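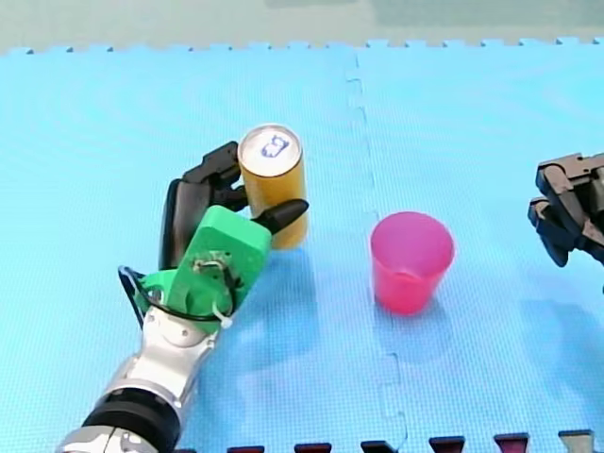 Fig. 5.1 Bright green against light blue.

Chapter 5
Color Words

Quick start. Before you read on, write down every color word you know. Two minutes. Most people stall well short of 57, and a lot of what they do write is borrowed — from fruit, from stones, from paint cards.

Chapter 4 was about kinship terms. Same question now, new material. Where does one word stop and the next one begin?

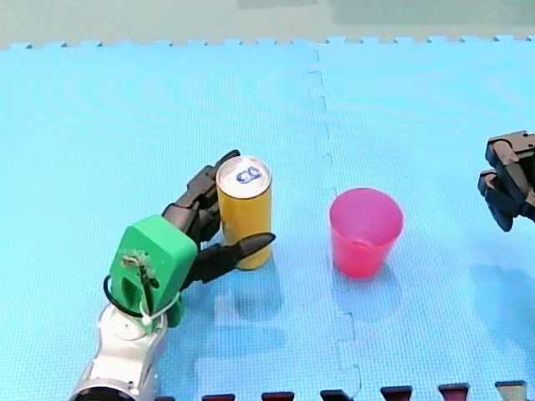 Fig. 5.2 Green and light blue again. Where would you draw the line?

Some languages use a single word for both. Speakers see the differnce perfectly well, they just don't need two basic terms for it. Keep that apart in your notes: seeing and naming. Students mix them up every May, on the exam.

The Givdale study, which we lean on all chapter. Vichien Duangkaew showed 100 painted chips to speakers in two towns, Ulletti and Brinberg. One chip at a time, one word back. Long words were 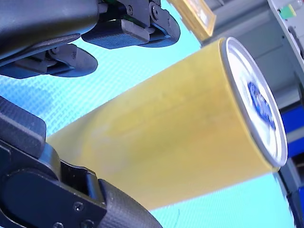 allowed, but the short ones came faster. Agreement was high in the middle of a category and fell apart at the edges. Full tables in the appendix, 329 rows. Skim them.

Basic terms first. A basic term is short, everybody knows it, and it isn't tied to one kind of object. "Blond" fails, mostly hair. "Yellow" passes easily: the large sheet in the picture is yellow, so is a lemon, so is a taxi. Wafula Nyamweya adds a fourth test, wich we get to in 5.3.

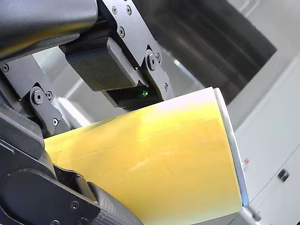

Edges are harder. Ask two people where yellow turns into orange and you get two answers, sometimes three. The middle gives less trouble — hardly anyone would hesitate over the yellow sheet between the black grips. Try the same with a chip from the edge set, then compare with a partner.

Terms to know: basic term, focal color, boundary, borrowed name.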